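Folding and Ironing on the Bed: Your Questions

July 22, 2022
By the Novstead Home Desk
5 min read

Since our page on small-bedroom laundry went up we have had 40 letters, most of them asking the same things. The answers are grouped here. We will add to them in September when the page on winter bedding is ready.

Can I use an ironing board without standing it up?

Yes. Lay it flat on the bed, lengthwise, with the narrow end toward the headboard. Fold the legs in fully first and check that the catch has closed. A full-size board takes up a good part of a double bed, so put it down the middle and leave one side for finished clothes.

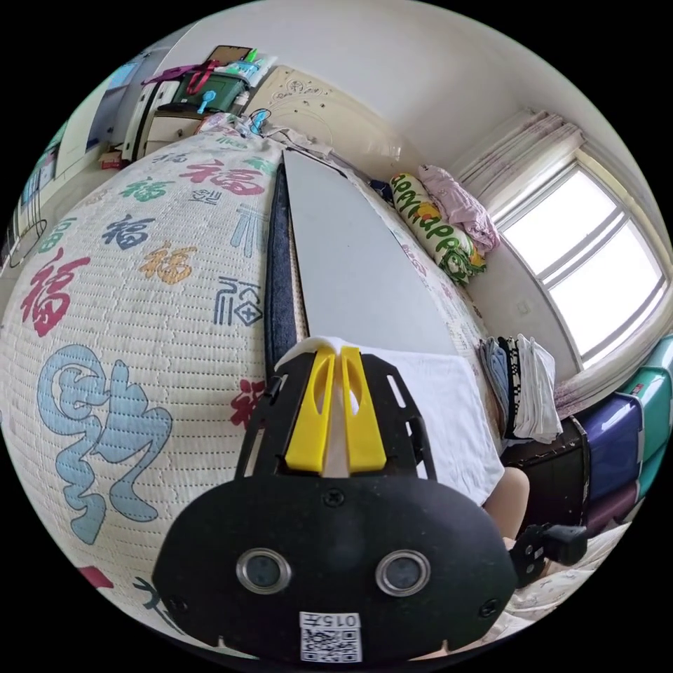

Long gray board laid on a quilted cover, white towel at the lower end.

Isn't the bed too soft?

It depends on the mattress. A firm one holds the board steady. On a soft one the board tips when you lean on the end, and you will do better on a table or on the floor. A quilted pad or bedspread under the board stops it from sliding and keeps the feet from marking the sheets.

Do you iron this way or only fold?

Both, but fold mostly. If you use a hot iron, never set it down on the bedding. Stand it on a heatproof rest on a hard surface, and unplug it before you move the board. Many readers leave the iron out of it and use the board as a flat place to smooth and fold things while they are still slightly warm from the dryer.

Where do the pillows and blankets go?

Leave them at the head of the bed. Fold the blanket and put it on top of the pillow. They are out of the way there and you don't have to carry them to another room and back. A chair works too, if you have one free.
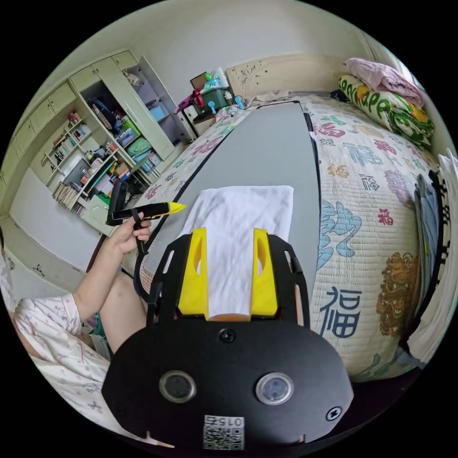

Board on the bedspread, with the blanket and pillow kept up by the headboard.

What order should I fold in?

Towels and cloths first, then T-shirts, then trousers, then anything with buttons. Small things like socks can be paired last, sitting down. If several people's clothes are in the same load, sort by person before you start folding. Doing it afterward means handling everything twice.

How do I get a T-shirt flat?

Lay it across the board with the sleeves out. Hold the hem with one hand and run the other hand up toward the collar. Pull the side seams straight, then the sleeves. For the fold itself, turn it face down, bring each side in to the middle, lay the sleeves back, and fold up from the hem in 3 parts. Prints should be kept away from a hot iron, so turn those shirts inside out if you are pressing them.
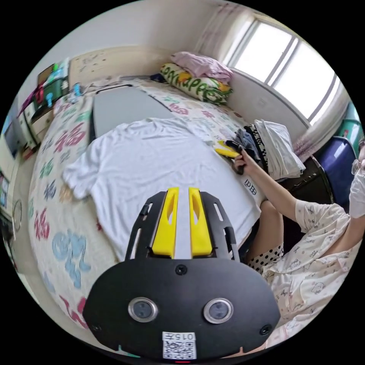
If the fabric has picked up hair or fluff, go over it with a lint roller before you fold it. Dark cotton needs this more often than white. The Heleo roller we mentioned last time has been discontinued. Any sticky roller does the same job, and the refills from Grodley fit most handles.

How high can I stack folded clothes?

We stop at 19 thin items, and fewer with sweaters. Put the heavy pieces at the bottom. A stack on a bed leans sooner than one on a shelf, so put things away before you start the next load.

What about hats, bags and other things with a shape?

Don't flatten them. Keep them off to the side and fold the soft clothes first. A T-shirt can be laid over something rounded for a short while without harm, but if it stays there overnight the cotton takes on the curve and has to be smoothed again.

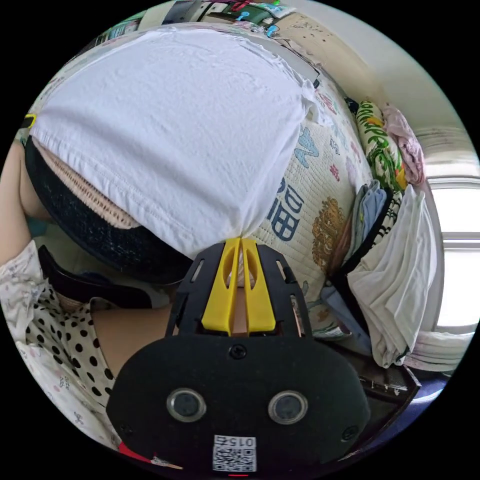
White cotton over a rounded shape. The stitched hem is the place to start when you straighten it.

Do I need a special cover for the board?

No. The one it came with is fine as long as it is tight. A loose cover wrinkles and presses those wrinkles into thin shirts. Wash it when it looks gray in places where it used to be clean. Boateng sells a plain replacement with a drawstring in two lengths, so measure your board before ordering.

Can I send in a question?

Yes, by mail or through the form. We have had over 1,000 questions on all subjects this year and cannot write back to each one, but we read them and the common ones are added to these pages.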